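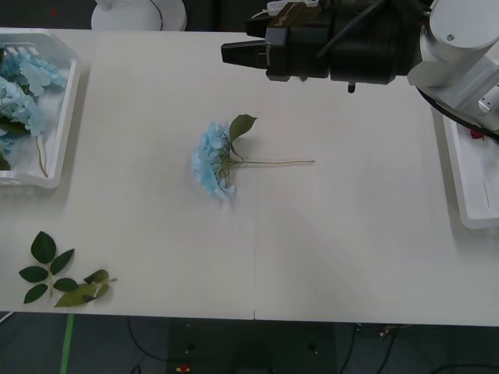

Werkeo's Gino passes 1,243 recorded goes at arranging hydrangeas

There's a table in the Rawat building in Tonormont where the flowers never wilt, and since November it has been one of the busiest spots in town. Werkeo, the small robotics outfit on the ground floor, is teaching its two-armed system Gino to put together a vase of blue hydrangeas, one stem at a time. The count of saved examples reached 1,243 this week, and the team is aiming for 2,000 before it starts the next big round of training.

The flowers are artificial, but they're still a real handful. A hydrangea head is wide and floppy and weighs more on one side than you'd expect, and the part the robot has to hold is a thin stem hidden under all that colour. Pick it up too close to the bloom and the petals get in the way of everything. Too far down and the whole head swings about on the way to the vase.

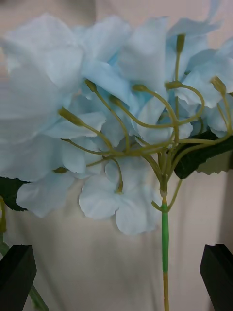 Photo: Werkeo

Each example is one full attempt, steered by a person from start to finish. The operator guides the arms, the cameras and the joint positions are recorded together, and at the end the attempt is either kept or thrown out. Gino then learns from the kept ones, matching what its cameras saw with what the operator did next. Some of those cameras ride right at the wrist, so a good part of what the system learns from is very close up - petals, buds, wiry little side stems and the tips of the gripper fingers.

I sat in on an afternoon session that began at 2 p.m., and it is far more gripping to watch than it sounds on paper. An operator can spend a long while just lining up with a stem, backing off, coming in again at a better angle. When the stem finally slides into the vase everyone in the room lets out a breath, and then somebody resets the table and off they go again!

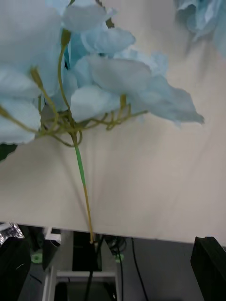

By Pallavi Kanaujia

The resetting matters as much as the steering. Between attempts the flowers are turned, swapped or shifted to a new spot, and the leaves get moved around too. The first 400 examples were all started from nearly the same layout, and the team found that the trained system did beautifully with that layout and went to pieces when a flower was lying the other way around. Those early recordings are still in the set, but everything gathered afterwards was started from a much more mixed-up table.

"We were so pleased with ourselves, and then we rotated one stem," one of the operators told me, laughing. "So now we rotate them all the time."

Messy attempts are welcome, up to a point. If the operator fumbles a stem and then sorts it out, the recording is kept, so that Gino has something to go on when it makes the same sort of mistake. Attempts where a flower ends up on the floor are dropped from the training set and stored separately. The operators take short turns and swap often, partly for the sake of their wrists and partly for variety. They each have their own style, apparently, and after a couple of hours I could almost tell who was driving.

Hydrangeas were picked over simpler flowers on purpose. The team tried single-stem tulips first and found them too easy to be of much use.
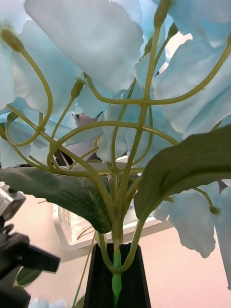
What they wanted was something soft, bulky and hard to see around, with a job at the end of it that calls for a bit of aim. Getting the stem into a narrow opening while the bloom fills half the view is the step that takes the longest to record, and it's where the newest examples are being concentrated. Extra recordings are also being made with stems already in the vase, so the next one has to find its way in beside them.

Werkeo hopes to have the remaining recordings done by the end of the season. Gino will then be trained afresh on the full set and tested on layouts that were held back from it. A second flower is already being discussed, and the operators are lobbying hard for sunflowers.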